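Minutes: Planning Meeting for the Nerkow Open Day
June, 2:00 p.m., Prarik meeting room

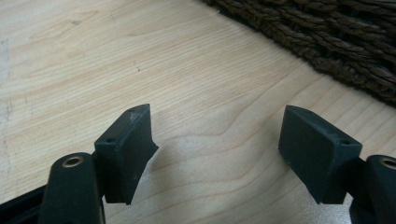 Fig. 1. Hand-held gripper, fingers apart over the tabletop. Scuffing on both pad blocks.

Present: Hoi-yan Fung (chair), Hui-mei Peng (minutes), one representative each from Vumex and Okafor.
Apologies: none.

1. Minutes of the previous meeting
Accepted with one correction. The loan period for the display stands runs to the end of the month.

2. Demonstration program
H. Fung presented the draft. The hand-held gripper will be shown first, followed by the fixed arm cell. Each demonstration is to be self-contained so that visitors can join at any point. Vumex asked whether visitors may operate the gripper themselves. Agreed, one visitor at a time, with a member of staff at the table.

3. Condition of the gripper
Pale scuff marks were noted on the pad blocks of both fingers (Fig. 1). H. Peng asked whether the pads should be replaced before the event. Okafor's view was that surface abrasion does not affect closing, but that the pad screws should be checked for torque. H. Fung preferred to keep the current pads and hold a spare pair at the table. Agreed. The linkage is to be inspected at the same time and any play recorded.

4. Recording of trials
The trial log stands at 2,877 entries. H. Peng reported that the summary sheet still uses the old task names and does not match the log. Corrected sheet to be issued before printing. Visitor trials will be logged separately and will not be added to the main count.

5. Handouts
Quote received for 2,000 copies of the folded leaflet. Okafor considered this too many for a single afternoon. The remainder can be used at the Prarik site later in the year. Quote accepted. Text to be cut to two pages; the section on control software is to be moved to the website.

6. Power and floor layout
The arm cell requires its own circuit. The gripper table may share a circuit with the screen. Vumex to supply a revised floor plan showing cable runs. The position of the barrier was not settled and is carried forward.

7. Actions
H. Fung: spare pads, screw and linkage check.
H. Peng: corrected summary sheet, leaflet text.
Vumex: revised floor plan.
Okafor: staff list for the gripper table.

8. Other business
None.

Meeting closed at 3:10 p.m.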